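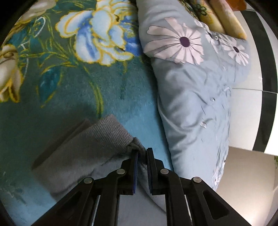 Reply to my last entry, left on the shared page: the shrinkage figures can't be trusted until we say how the samples were dried, and would I please write that down before starting another round. Fair point. The line-dried pieces and the tumbled pieces went into the same column, and I can't separate them now.

Home | Notebook | Samples | Dye Room | Suppliers | Contact

12 August 2018

Textile bench, wash tests, second round.

Starting over with new pieces from the Pluleo cotton and the Sodska cotton blend. Both were cut from the middle of the roll, well in from the selvage. Last time I cut some of the Pluleo from the end of the roll, where it had been folded and had a hard crease, and those pieces measured short before they ever saw water.

Six pieces of each cloth. Edges overlocked with polyester thread. Bench marks in laundry pen, a square inside each piece, measured flat on the glass after resting overnight. Don't pull the cloth to get it smooth. Pat it down and let it sit. I got different readings on the same piece twice this morning by being impatient with it.

Drying, since it was asked for: every piece in this round is dried flat on the mesh rack, out of the sun, with the window fan off. No tumbling at all. If we want tumble numbers we run a separate set and give it its own page.

Wash is the warm cycle with the Anivel powder, one level scoop, no softener. I used up the old liquid on shop rags so it can't get mixed in again. Ballast is the plain white sheeting from the bottom drawer. Please leave it there. It has been washed enough that it sheds almost nothing, and new sheeting will throw lint all over the samples.

Readings after two washes:

Pluleo – warp has come in clearly, weft hardly at all. All of the pieces agree with each other, which they did not do in the first round.

Sodska – less movement both ways. One piece is skewed, with the square gone to a slight diamond. I think I cut it off grain. Keeping it in the set but marked with a red stitch in the corner, and I'll leave it out of the average.

Hand feel, for what it's worth: the Pluleo is fuller and a bit stiff when it comes off the rack, and it loosens if you shake it. The Sodska feels the same as it did off the roll. The face of the Pluleo has started to fuzz near the overlocked edges. No pills yet.

Color: the navy Pluleo bled on the first wash and left a gray cast on the ballast. Second wash water was nearly clear. I did not run the navy with the pale pieces, so nothing is lost there. Whoever does the next load should keep it that way through at least two more washes.

The machine stopped once with error 141 showing. The manual lists it as a slow drain. Cleaned the filter, found a wad of thread ends and a washer, restarted from rinse. That was the Sodska load. I don't expect it to matter to the measurements but the pieces did sit in water longer than they should have, so it's noted on the sheet.

Still open:

Çetinkaya has not sent the finishing details for the terry. Until we know if it was pre-washed at the mill there is no sense in cutting it. I wrote again today.

The steel rule has a worn end. Measure from the first full mark and subtract, or use the new one in the cutting drawer.

Need more mesh for the second rack. The pieces overlap at the corners now, and the overlapped corners dry last.

Next reading after the fifth wash. The terry will probably have to wait for September.

Recent entries
Wash tests, first round
Thread tension on the overlocker
Çetinkaya terry, first notes
Cleaning the dye room drain
Anivel powder: dose by weight or by scoop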